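Home | Stories | How Things Work | Ask Mavis | Grown-ups

Why does the middle of the table spin?

Have you ever been to a really big party, the sort with round tables and tablecloths that hang nearly to the floor? I went to one in July, at my friend Henok's family do in Itby, and I spent most of it playing with the table. (Sorry, Henok!)

In the middle was a big flat circle that turned when you pushed it. It's called a lazy susan, and no one is quite sure who Susan was. I don't think she was lazy at all, she sounds very clever to me.

Now, think about a long table. If the potatoes are down the far end, you have to ask five people to pass them, and by then your cousin has eaten the crispy ones. At a round table with a spinner you give it a gentle push and round come the potatoes! Underneath there's usually a ring of tiny balls called bearings. They roll as the top turns, so it glides along instead of scraping.

Try it at home. Put 8 marbles (ask first!) inside a jam jar lid, pop a bigger, flat lid on top and give it a twirl. Then take the marbles out and try again. Much harder, isn't it? 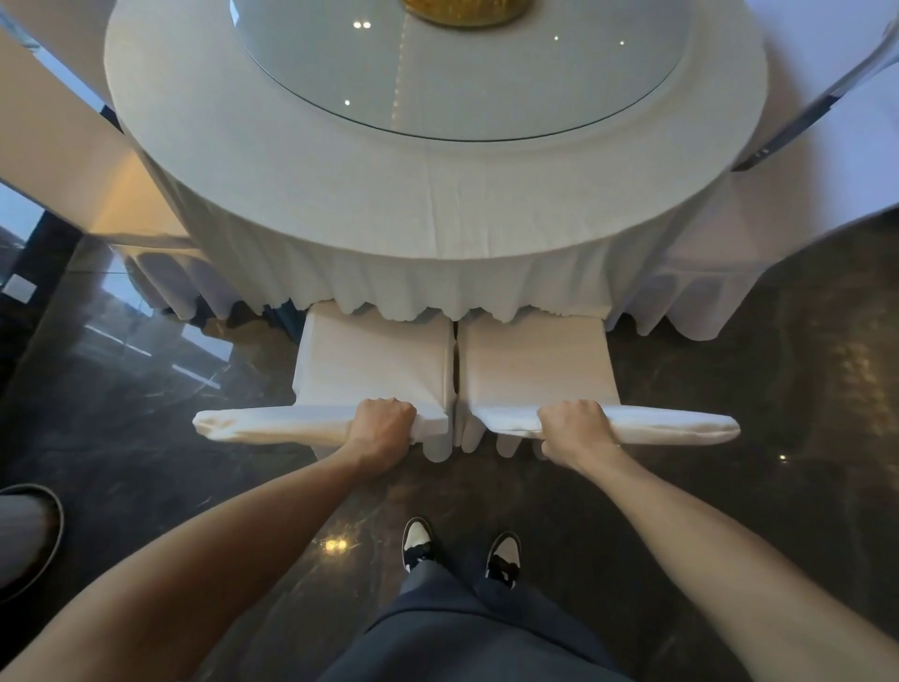 Round tables have another good trick, and that's the chairs. They go all the way round, so there's no top end or bottom end and everybody can see everybody's face. When you've finished, hold the chair by the top of its back and slide it in gently, so people can get past behind you. If it's wearing a cloth cover, check you haven't trodden on the hem. I did, and I very nearly took the whole thing off!

Love from Mavis Thibodeaux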